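Papers > Field Methods > Working Series > Section 4

4. What the grid squares can and cannot tell us

The Kistenitz meadow survey is often cited as proof that plant cover can be tracked cheaply by laying out squares and having trained walkers score each one. We have doubts. The survey reports 639 scored squares and a steady rise in clover cover, and both claims rest on the squares being comparable with one another.
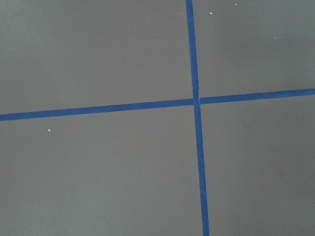
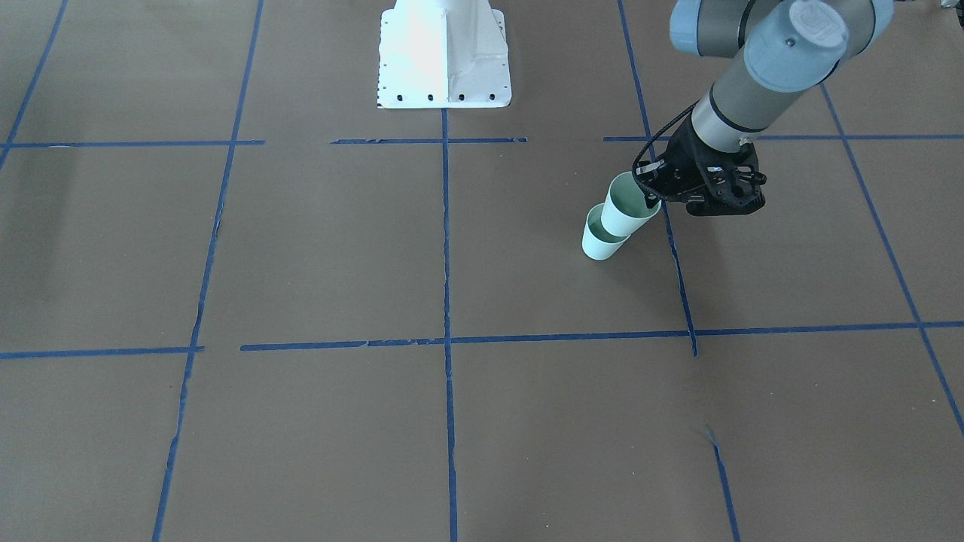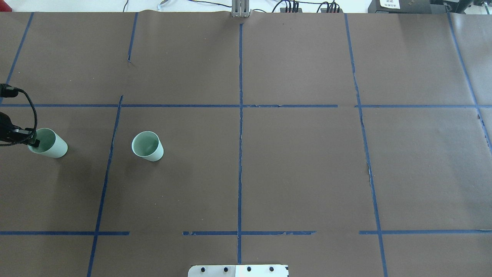 Figure 4. Blue tape lines on a flat surface.

Most accounts of square-based sampling treat the square as a given. The handbook used at Kistenitz gives four pages to naming plants and a single paragraph to laying the lines, and Halliday and Barta, who defend the method, say only that lines should be "reasonably straight." We find this hard to accept. Even indoors, on a flat top, lines laid by hand drift: in the last panel of Figure 4 the long tape line is slightly wavy and has a small gap in it, and the row nearer the bottom is broken into three pieces. A meadow offers far worse conditions. String catches on thistle stems, pegs lean in soft soil, and a slope makes a square look larger from below than from above. If cover is scored as a share of the square, any error in its size goes straight into the score, and the published tables give us no way to take it out again.

The usual reply is that such errors cancel over a large sample. They may, provided they fall at random. Gulyás argues that they do, but her case depends on a re-measurement of 20 squares at Pemitz, a mown site with short grass and almost no slope. We do not see how that result carries over to Kistenitz, where the steepest ground is also where clover is most common. An error that follows the slope will also follow the clover.

There is a second problem, which has had less attention. A plant that leans over a line has to be given to one square or the other. Walkers in the first season were told to go by the root, and walkers from the second season on were told to go by the greater part of the leaf. Virág notes the change in a footnote and calls it minor. Clover spreads sideways, so it is just the sort of plant for which the two rules would give different scores. In our own trial at Dudás, two walkers using different rules on the same ground disagreed on nine squares, in each case over clover. The trial was small and we would not lean on it heavily, but it does point the wrong way for anyone who wants to read the second-season rise as growth.

None of this shows that clover did not spread at Kistenitz. Our complaint is that the survey, as published, cannot separate a change in the meadow from a change in the scoring. The raw sheets for the first season would help, and we have asked for them.

Contact the series editor | Copyright Menomora | Back to top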